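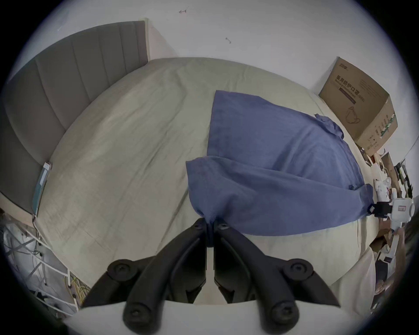 Two hand-held grippers on a blue cloth, station 2 of our open day.

How to run a cloth handling station at a robotics open day

At Preltus we opened our workshop in Plevov to visitors in March, and the bed station had the longest line. I write down how we prepare it, so other labs can repeat it.

1. Use a real bed with a fitted sheet. Choose a cloth in a color that is different from the sheet. Our blue on pale grey-green was easy to see also from the back row.

2. Drop the cloth in a heap. Do not arrange it nicely.

3. Show the grip first. Bring the two fingers together on a fold of the cloth and close them slowly. Beginners try to take too much fabric, and then it slips.

4. Add the second gripper at the other edge. Lift both sides a little, stop, and then pull the cloth flat - the stop is important for keeping both sides level.

5. Give each visitor 5 minutes. In this time most people can fold one cloth in half. Children need a lower bed or a small step.

6. Between groups, check the finger joints for threads.

We had around 800 visitors, and 11 of them asked to come back for a full session. The next open day is in Ponce, with the same station.

Last updated: Sep 24, 2025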